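20. Februar 2019
Shabani Urio

Beschaffung eines zweiarmigen Handhabungsroboters: Budget und Reihenfolge

Der Kaufpreis ist nur ein Teil der Rechnung. Im Übungsfall plant die Firma Arellano einen Arbeitsplatz, an dem Dosen gestapelt und umgesetzt werden. Angefragt wurden zwei Anbieter, Drelby und Trovura. Beide Angebote enthalten die Arme und die Steuerung, die Hände stehen bei Trovura als eigene Position.

In den Kostenplan gehören außerdem: Tisch und Unterbau, Ersatzfinger, Schulung, Wartung ab dem zweiten Jahr, Softwarelizenzen. Für die Simulation mit Dredeo setzen wir 1.869 Euro pro Jahr an, für die Schulung 3.000 Euro. Die Inbetriebnahme wird mit etwa 78 Stunden geplant. Eigene Stunden werden zum internen Satz gerechnet und nicht weggelassen, auch wenn die Leute ohnehin im Haus sind.

Vor der Bestellung wird der Ablauf simuliert. Geprüft werden Reichweite beider Arme, Höhe der Tischplatte und die Frage, ob ein Arm für die Aufgabe genügt. Fällt der zweite Arm weg, ändert sich das Budget stärker als durch jeden Rabatt.

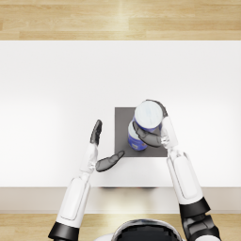

Die Greifhand ist der Posten, der am häufigsten zu niedrig angesetzt wird. Mehrfingrige Hände kosten mehr als einfache Backengreifer und müssen öfter gewartet werden. Im Plan stehen deshalb drei Varianten nebeneinander, jeweils mit Lieferzeit. Wer im Dezember bestellt, bucht die Anzahlung noch ins alte Haushaltsjahr, den Rest ins neue.

Bis zur nächsten Sitzung: Kostenplan für beide Anbieter ausfüllen, netto, Fracht getrennt ausweisen.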